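How to Lay Out a Small Wet Bench So You Stop Reaching Over Things

Posted by Syafiqah Wijaya in Bench Basics

I have set up the same little bench more times than I care to admit, and for the first several of those I did it badly. The glassware was clean, the pipette was fine, and I still spent the afternoon moving one object out of the way to get to another, like someone playing a sliding-tile puzzle with breakable tiles.

What follows is the layout I use now for small jobs: a few dishes, a flask, a row of tubes, one pipette. It fits on a table you could carry through a doorway. It will not help you if you are running a real production lab, in which case you have a budget and somebody named in a binder to ask.

Setup takes me 18 minutes, or 10 if I don't stop to rewash something I already washed.

What you need

A table against a plain wall
A black cloth or other dark covering big enough for the whole top
A pipette stand with a horizontal bar
One single-channel pipette, and a box of tips that fit it
A graduated beaker
An Erlenmeyer flask
Petri dishes with lids
A rack of test tubes
A second rack, if you own one (you'll see)

Step 1. Go dark on the surface

Clear glass on a white bench is a magic trick you perform on yourself. The dish vanishes, then your elbow finds it. On black, the rims catch the light and you can see where everything ends.

Cloth has drawbacks. It collects lint and it soaks up spills, so keep it for water practice and dry handling, and switch to a hard, wipeable surface for anything that stains, burns or grows. Pull it flat before anything goes on top. A wrinkle under a petri dish is a ramp.

Step 2. Put the tall things at the back

Stand, beaker, tip box and racks go along the wall in one line. The front and middle of the table belong to whatever you are working on at that moment, and to nothing else. Not your phone. Not the other dish you'll "get to in a second."

If you take one thing from this page, take that. Dishes are low and wide, and the lid has to come up and go back down without meeting a neighbor. When you open one, raise the lid just above the base and keep it over the dish while you work. Waving it off to the side invites dust in, and sooner or later you'll set it down on something.

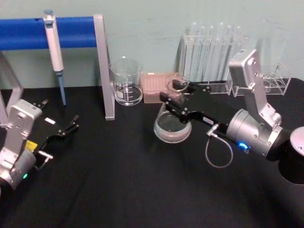

Step 3. Hang the pipette at one end

The pipette stand goes at the far left if you're following my layout, with the pipette hanging straight down. Left-right is a matter of taste. I reach across with my right hand and have made my peace with it. Lefties will be smug here and should enjoy it.

Two rules, though. Hang it where the tip end clears the table, and never lay a pipette down flat with liquid in the tip. Liquid runs back into the body, and then you get to learn how pipettes come apart.

Step 4. Beaker next to the stand, tips next to the beaker

Reading from the stand outward, the order is pipette, beaker, tip box. You pick up the pipette, you get a tip, you go to the liquid. These three things get used together, so they live together. I once kept the tips on a shelf behind me and got a fair amount of exercise.

Keep the beaker shallow. A little clear liquid at the bottom is enough for small work, and a beaker that gets knocked over with a little in it is an annoyance instead of an event. Turn the printed graduations toward you. And remember that those marks are a rough guide; when the volume matters, use the pipette or a proper cylinder.

Close the tip box between uses. I don't always. Do as I say.

Step 5. Bring in the flask last

The Erlenmeyer is the most stable thing on the table, wide at the bottom and narrow at the neck, and it's easy to get careless with it for that exact reason. Park it near the tip box until you need it, then bring it forward into the open middle. When you're done, it goes back. A flask that has wandered is a flask you'll find with your sleeve.

For swirling, hold it by the neck and move your wrist in a small circle. If the liquid climbs past the widest part, slow down. You are mixing, and no one is scoring you on style. 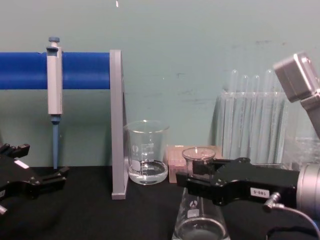

Can I use a second beaker in place of the Erlenmeyer flask?

For holding liquid, a beaker is fine. For swirling it, use the flask. The sloped sides turn the liquid back in on itself, where a beaker's straight sides send it up and over the lip and onto your shoes. If a beaker is all you have, fill it low and stir with a glass rod.

Step 6. Racks on the right

Test tubes go in their rack, in a single row, along the wall to the right of the tip box. One row is easier to work down than two. With two rows you'll skip a tube in the back and discover it after you've labeled everything.

Label before you fill. I know this is on every list ever written about tubes. It's on this one too, because last June I filled a full rack of clear liquids, went for coffee, and came back to a full rack of identical clear liquids.

The second rack is where I part ways with the tidy crowd. I like to keep a spare one out with room in it, next to the first. As each tube is finished it moves over. If you get interrupted, the racks remember where you were, and you don't have to.

Tall narrow glass belongs against the wall as well, behind something if possible. It tips if you look at it sternly.

Step 7. Walk through it dry

Before any liquid that matters, do the whole job with plain water or nothing at all. Go through every reach: pipette off the bar, tip on, down to the beaker, over to the flask, across to the tubes, lid up, lid down. You are looking for any spot where your forearm passes over open glass. When you find one, move the object. Don't resolve to be careful. I have resolved to be careful many times.

The usual culprits:

The flask is too close to the rack, so your knuckles brush the tubes on the way out.
The beaker is in front of the tip box and you can't get the lid open.
The dish is too near the front edge, where your sweater lives.

Fix those three and you've fixed most of it.

Step 8. Pack up in the opposite order

Flask first, because it's in the middle. Then dishes, tubes, beaker. The pipette stays hanging until the end, with the used tip ejected into the waste and not, as in one lab I worked in, into a coffee mug marked TIPS that looked a lot like the other coffee mugs.

Rinse glass right away. Dried residue has a grip you wouldn't believe, and the brush never quite reaches the corner of an Erlenmeyer. Shake out the cloth somewhere other than over the bench. If it got wet, hang it up – folded damp cloth develops a personality by Thursday.

If you share the bench, leave the stand, the tip box and the racks where they are. The next person can then start at Step 5 and will think well of you. 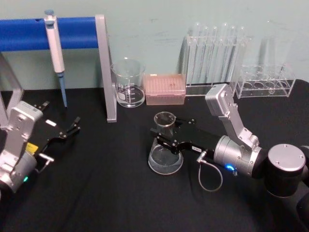
Teguh Kusuma wrote: I've used more or less this order for a while, but I put the tubes between the tip box and the flask and keep the spare rack in a drawer. My trouble with leaving it out is that I start putting other things in it. Pens, mainly. Also, any opinion on a damp cloth versus a mat for the top? Mine slides.

Syafiqah Wijaya wrote: Mat under the cloth, the thin rubbery kind sold for kitchen drawers. Cut it a bit smaller than the table so it doesn't show. Please don't dampen the cloth, you'll never know if you've spilled. As for the pens, I can't help you. Mine are in the rack too.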